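Groltetti Uno: cafetera espresso para casa, con bandeja de acero inoxidable

Imprimir - Enviar por correo - 15 de octubre

Llevábamos desde abril con ganas de tener esta cafetera en el catálogo y por fin la tenemos en el mostrador de la tienda, enchufada y trabajando todas las mañanas. Gualtiero Pagano, que lleva el taller, le ha hecho ya más cafés que a ninguna otra, y se le nota que le ha cogido cariño (a mí también, para qué lo voy a negar).

La Groltetti Uno es una espresso manual de las sencillas: depósito de agua, un grupo, un portafiltro y una bandeja amplia para recoger las gotas. No trae molinillo ni pantalla. Se enciende, se espera a que se apague el piloto y se prepara el café. Quien venga de una cafetera de cápsulas necesitará unos días para cogerle el punto a la molienda, pero qué días tan entretenidos, y qué bien huele la cocina mientras tanto.

Lo que más nos gusta

El portafiltro pesa. Encaja en el grupo con un giro corto, sin holguras, y se queda donde lo dejas. Viene con dos filtros, uno para café solo y otro para doble, y los dos se sacan con la mano sin tener que hacer palanca con una cucharilla.

La bandeja de goteo es de acero inoxidable y se desmonta entera. Cabe en un fregadero pequeño, se seca con un paño y vuelve a su sitio. Con agua muy dura conviene pasarle un poco de vinagre rebajado de vez en cuando, sobre todo por las ranuras.

Y luego está la altura. Entre la boca de salida y la rejilla caben 80 mm, así que entra sin problema un vaso bajo de cristal, de los de cortado de toda la vida. Para una taza alta de desayuno se queda corta - preparad el café en un vaso y pasadlo después.

Datos

Modelo: Groltetti Uno
Potencia: 900 W
Depósito: 800 ml, extraíble por detrás
Altura libre bajo la salida: 80 mm
Filtros incluidos: simple y doble
Bandeja de goteo: acero inoxidable, desmontable
Garantía: 2 años

Primeros cafés

Antes de estrenarla, llenad el depósito y dejad pasar el agua entera sin café. Después, molienda fina, el filtro lleno hasta la marca y una presión firme con el prensador. Si el café sale a chorro y muy claro, moled más fino; si cae gota a gota, un punto más grueso. Calentad el vaso con un poco de agua del propio grupo, que se agradece mucho en invierno.

El prensador de serie es ligero y cumple, aunque nosotros usamos en la tienda el Hayashi de base plana, que se vende aparte. También tenemos juntas de repuesto y el descalcificador Clavbridge en sobres.

Compartido 80 veces - 3 comentarios

Ayane Wada
¡La tengo desde hace un mes y encantada! Una duda: ¿la junta del grupo la puedo cambiar yo o hay que llevarla al taller?

Gualtiero Pagano
Ayane, se cambia en casa con la máquina fría. En la caja de la junta va una hoja con los pasos.

Ibsa Belay
Venía de una Wanmont y echo de menos el calientatazas, pero el café me sale mejor con esta. El depósito podría ser un pelín más grande.
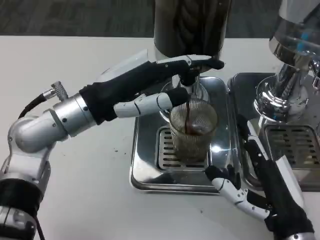

¿Cada cuánto hay que descalcificar la cafetera?

Con agua dura, una vez al mes; con agua blanda o filtrada basta con hacerlo cada tres meses.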